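**Keypoint model confuses sleeve and collar on padded jackets**

**mendska_dev** – 7:40 pm
Perception question. Our garment keypoint model is fine on flat stuff like jeans, but puffers wreck it.

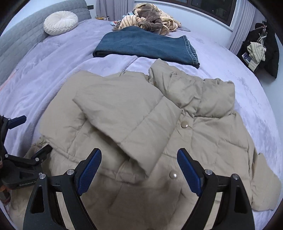

With a sleeve folded over the front, the cuff keypoint jumps to the collar every few updates. The planner then picks a new grasp and the whole fold sequence restarts. I trained on 400 labelled jackets, mostly grey and navy. Has anyone got past this without relabelling the lot?

**Noguchi_fork** – 8:05 pm
Colour won't be your main problem. Every baffle looks like every other baffle, so the heatmap gets 2 peaks and you're taking the max. Print both scores before you retrain anything.

**hsithole**
Disagree a bit. If the training set is all dark jackets, a pale one will lose the seam lines, and those are what tell a sleeve from a collar. I'd add light-coloured ones first. Snap buttons down the placket make a decent anchor too, if you label them.

**Noguchi_fork**
Buttons are hidden half the time once a sleeve's across the front. Wouldn't lean on them.

**hsithole**
Then give them a visibility flag and let the model say so. We did that at Furnulstead and it was an afternoon's work.
– Hendrik Sithole

**mendska_dev** – 9:20 pm
Printed the scores. Cuff and collar peaks are nearly tied on the bad ones, so that part's right. I've put in hysteresis: the planner keeps its current target unless the other peak wins by a set margin. Restarts have mostly stopped, but it will now hang on to a wrong target if it starts with one.

**grenport**
That's the old bug in a new spot. Check depth at the peak before you commit. There's a patch for it in issue 1121, needs a rebase.

**mendska_dev**
Ta, will try the rebase tomorrow and label some pale jackets while it builds.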